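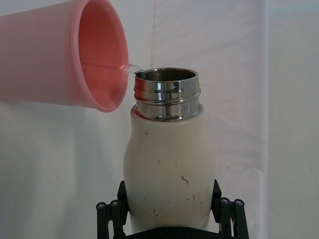
물병 하나를 오래 쓰는 법, 라키야 아자이 씨 인터뷰

라키야 아자이 씨는 Fultbridge에서 생활용품 수선점 Babalola를 운영한다. 우산과 냄비 손잡이도 고치지만 손님이 가장 많이 들고 오는 물건은 보온병이다. 대부분 고장 난 것이 아니라고 그는 말한다.

"냄새가 난다, 뚜껑에서 샌다, 이 두 가지예요. 열어 보면 패킹에 때가 끼어 있어요. 빼서 씻고 말려서 다시 끼우면 끝나는 일이 많습니다."

가게는 토요일 오후가 가장 붐빈다. 작업대 옆에는 개수대가 있고, 손님이 맡긴 병은 모두 물을 한 번 채워 본 다음 돌려준다. 물을 붓는 데에는 수도꼭지를 쓰지 않고 플라스틱 컵을 쓴다.

"수도꼭지 밑에 병을 바로 대면 겉까지 다 젖어요. 그러면 새는 건지 튄 건지 알 수가 없죠. 컵으로 부으면 물줄기가 가늘어서 입구 안쪽으로만 들어갑니다. 천천히 하면 돼요. 급하면 흘려요."

컵은 가볍고 테두리가 둥글게 말린 것을 고른다고 했다. 분홍색 컵을 쓰는 이유를 묻자 별다른 이유는 없고 집에 있던 것이라고 답했다.

그가 먼저 살피는 곳은 병목의 나사산이다. 스테인리스 나사산 사이에는 커피나 차 찌꺼기가 잘 낀다. 손님들은 병 안쪽은 솔로 열심히 닦으면서 이 부분은 그냥 지나친다.

"칫솔이면 충분해요. 뚜껑 쪽 나사산도 같이 닦아야 하고요. 한쪽만 닦으면 다시 묻으니까요."

겉면이 무광으로 칠해진 병은 다루는 법이 조금 다르다. 크림색이나 흰색은 손때가 금방 보여서 거친 수세미로 문지르는 사람이 많은데, 그러면 그 자리만 반들반들해진다. 그는 부드러운 천에 주방 세제를 조금 묻혀 닦고, 그래도 남는 자국은 그냥 둔다.

"쓰던 물건이잖아요. 새것처럼 만들어 달라고 하시면 저는 못 한다고 해요."

아자이 씨는 원래 Tedov의 주방용품 도매상에서 6년을 일했다. 반품 창고를 맡았는데, 뚜껑만 바꾸면 되는 병이 상자째 버려지는 것을 자주 보았다. 함께 일하던 기쿠치 다이치 씨와 뚜껑과 패킹을 따로 모으기 시작한 것이 지금 가게의 시작이다. 기쿠치 씨는 지금도 한 달에 2번 부품을 가져다준다. 서랍에는 크기별로 나눈 패킹이 2,000개 들어 있다.

새는지 확인하는 순서를 물었다. 물을 채우고 뚜껑을 닫은 뒤, 병을 마른 행주 위에 눕혀 20분을 둔다. 행주에 자국이 없으면 손님에게 연락한다. 자국이 있으면 패킹을 바꾸고 처음부터 다시 한다. 뜨거운 물로 하는 시험은 그다음이고, 이때는 컵 대신 주전자를 쓴다.

"찬물에서 안 새던 게 뜨거운 물에서 새기도 해요. 그래서 두 번 다 합니다. 귀찮지만 안 하면 꼭 다시 오시더라고요."

고칠 수 없는 병도 있다. 뜨거운 물을 담았을 때 겉이 금방 뜨거워지면 진공이 풀린 것이라 손을 댈 수 없다. 그런 병은 돌려보내거나, 손님이 원하면 연필꽂이로 쓰라고 권한다. 가게 계산대에도 하나가 있다.

집에서 할 수 있는 관리로는 한 가지를 당부했다. 씻은 뒤 뚜껑을 닫아 두지 말라는 것이다.

"뚜껑은 열어서 옆에 두세요. 찬장에 넣을 때도 따로 넣고요. 저희 집은 뚜껑만 모아 두는 바구니가 있어요. 가끔 짝이 안 맞아서 식구들이 불평을 하긴 합니다."

Babalola는 8월 중순부터 오전에도 문을 연다. 패킹만 살 때는 병을 가져가지 않아도 되지만 뚜껑은 들고 가야 크기를 맞출 수 있다.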